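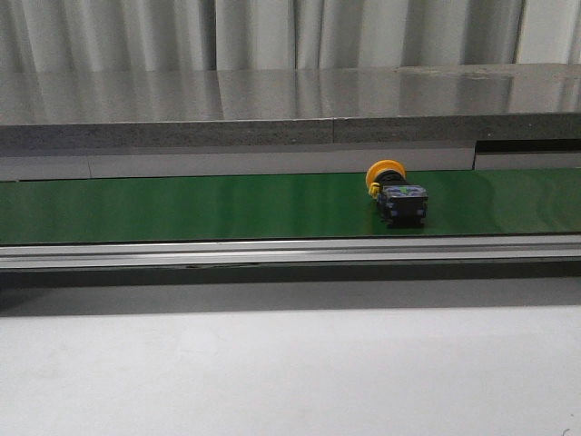
Unum build: frequently asked questions

I get pretty much the same emails every week now, so I finally put the answers in one spot. Last touched in November. If yours isn't on here, write me, the address is at the bottom of the home page.

What is Unum, anyway?
A small conveyor and a robot arm that pick up parts and put them somewhere else. I'm building it at Skonthorpe, the shared workshop I belong to, mostly in the evenings after 7 when the big saws are off and I can hear myself think. The name came from an old notebook and I've stopped trying to come up with a better one.

Why emergency-stop buttons? Couldn't you start with cubes?
I did start with cubes! Cubes are fun for one evening. Then you want something with a fat end and a skinny middle that never lies the way you'd like, and a mushroom-head button is perfect for that. It's got a big round cap, a boxy switch body, and a bunch of places where a finger can grab on and a bunch where it can't. I had a box of 27 of them left over from a control panel job, so the price was right too.

Are those buttons wired to anything?
No, the ones that ride the belt are just parts. The stop for the machine itself is screwed to the bench where I can slap it with my left hand, and it cuts power to both the arm and the belt motor. Please put one on yours before you do anything else. I mean before the first test move, with the arm still unplugged.

How much did the whole thing cost?
The arm was $599 used, and that's by far the biggest piece. The belt came from Plarex as an offcut. The side rail is aluminum extrusion and I paid for that by the foot. I haven't added up screws, cable, and the stuff I ordered twice, and I'm not going to (my wife reads this page).

Why is the belt green?
It's what they had. I do like it, though! Yellow caps pop right out against it, and my color threshold for finding the cap is embarrassingly simple because of that. The black end of the switch is harder, especially when its own shadow sits next to it and the software figures the part is fatter than it really is. I moved the light over twice and then ended up just shrinking the dark blob a few pixels in code.

Does the belt move while the arm is picking?
Not yet. Belt runs, belt stops, arm picks. I know, I know. Picking on the fly needs an encoder on the roller and I have one in a drawer. It'll be version two.

Where do you grab the button?
Low, by the switch body. My first thought was the cap, since it's the easiest part to find, but the cap is made to be pushed and I'd rather not have the moving part be the thing I'm hanging on to. With a finger on each side of the housing the cap stays up top and the wrist camera gets a nice clear look at it.
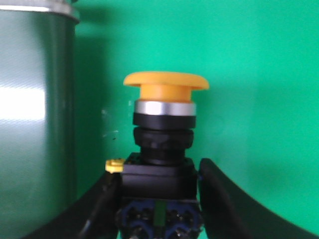
Arnel Dagdag wrote in to say that he'd skip the wrist camera altogether and spend the money on a better fixed one over the belt, because every camera you hang on an arm is one more cable to snap. He's got a point about the cable. I've replaced mine once already, at the spot where it bends by the last joint, and there's now a loop of slack there and an ugly zip tie. But I'd still keep both. The fixed one tells me where the part is, and the wrist one tells me if I've got it the way I think I do.

What do you do when it comes up crooked?
Set it back down on the belt and try again, up to 11 times, and then the program beeps and quits. Eleven is left over from testing and I never changed it.

Which software do you use?
Plain Python on an old desktop. The motion part is built on a little library Reda Kamel shared with the Skonthorpe folks, and the rest is mine, which you can tell by the variable names. I'll put it online once I've pulled the hard-coded positions out.

Can I use a different gripper?
Sure! Two fingers with some curve to them have worked well for me on this shape. I tried the straight Panicker fingers before these and they were fine on boxes, not so great on anything with a ledge sticking out.

Can I come see it run?
Skonthorpe has open evenings and I'm usually at the back bench. Email first, because half the time it's in pieces.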